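Stilmont Slim Card Wallet in brown - my thoughts after a good long try

I should say right away that I'm fussy about wallets. I carried my old Kudo for years, until the fold had gone soft as a sock and my library card started sliding out at the grocery store. My sister kept telling me to just buy something, anything! So back in August I finally sat down with a cup of tea, looked at far too many of them, and ordered the Stilmont for 69 dollars. That's more than I like to spend, but I do use the thing every day.

The leather has a nice warm color, somewhere between tan and a proper brown, and the corners are rounded, so it goes into a coat pocket without catching on the lining. I was most curious about the stitching, since that's where my last two gave out. It runs along the edges in a lighter thread, and I think it looks lovely against the brown. Inside you get light blue sleeves for your cards, which sounds a little odd on paper, but I've grown very fond of the color.

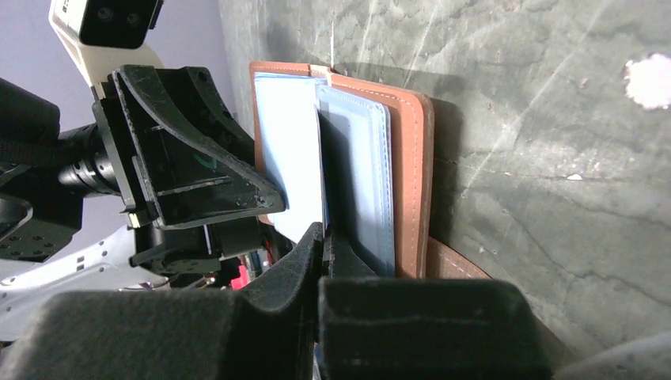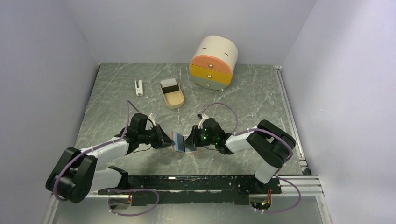 Getting a card in is easy enough. Getting one out again takes a bit of a push with the thumb, especially in the first week or so, and if you have stiff hands in the morning (I do) you may grumble at it. It did loosen up for me. I'd still suggest keeping the card you use most in the front sleeve and putting the insurance card and such behind it.

My other small complaint is loose thread. Mine came with an end that I snipped off with nail scissors, and for this price I'd have liked somebody at the workshop to do that for me. Nothing has come undone there so far - I do check!

If you carry a lot of cash or save every receipt, you'll be happier with the bigger Lusus, which my husband has and likes very much. For cards and a few folded bills, though, I'd buy the Stilmont again, probably in the same brown.

Yae Nakajima
Tuesday, March 31, 2020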